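Search reviews, guides, parts... Go

Teaching an arm in a pretend kitchen: the Gamotano hand controller, reviewed 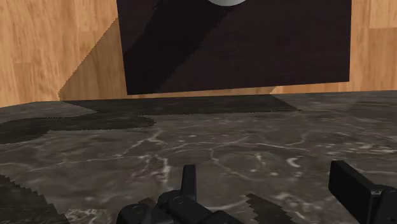
Words by the Henríquez workbench blog | 5 min read

I've had the Gamotano hand controller on my desk since February, and I keep getting asked if it's worth the money, so let's do this properly. I bought mine with my own cash (1420 dollars, ouch) and I've used it almost entirely with Oline, the kitchen simulator, to record demonstrations for a cabinet-opening task. My real arm is still in its box. I wanted to get good at the teaching part before I let anything swing near my actual dishes!

Setup was easier than I feared. You plug in the puck, strap the grip to your hand, run the calibration twice (the first one is always junk, just do it again) and the simulated arm starts following you. Squeeze and the fingers close. Let go and they open. I had my first usable recording before dinner.

What I love is the wrist tracking. Small turns come through as small turns, and when I'm easing the gripper in over the marble counter toward the dark brown panel, I can nudge it a hair at a time without the whole arm lurching. My old controller, a Sallum, had a dead spot right in the middle of its range that made me want to throw it. With that one I'd throw away maybe half my demos. With this one I keep most of them.

Depth is another story. On a flat monitor, with veined stone everywhere and black fingers poking up from the bottom of the view, I had a really hard time judging how far I was from anything. I ended up steering by the shadows on the counter, jagged edges and all. If your simulator lets you turn the shadows up, do it! A second camera view off to the side helps even more, and I wish I'd set one up in the first week.

The clutch button is in a dumb place. It sits under your ring finger, and if you relax for a second you let go of the arm halfway through a reach. I've ruined so many good takes that way. You can move it to the foot pedal in the settings, but the pedal is sold separately, of course.

Battery life is fine, a long evening and then some. The strap gets sweaty. The recording software saves every take whether you want it or not, and after some 3000 clips mine had gotten painfully slow to open. Moving the old ones to another folder fixed it, though a simple "delete last take" button would be so much nicer.

Would I buy it again? Yeah, I would, for fine work like handles and lids. If you mostly want to teach big sweeping moves, wiping a counter or pushing stuff around, the Sallum will do you fine and you can put the difference toward a better monitor. I'm trying drawers next, with the pedal, which is supposedly in the mail.

Contact | Copyright Henríquez workbench blog, all rights reserved | Back to top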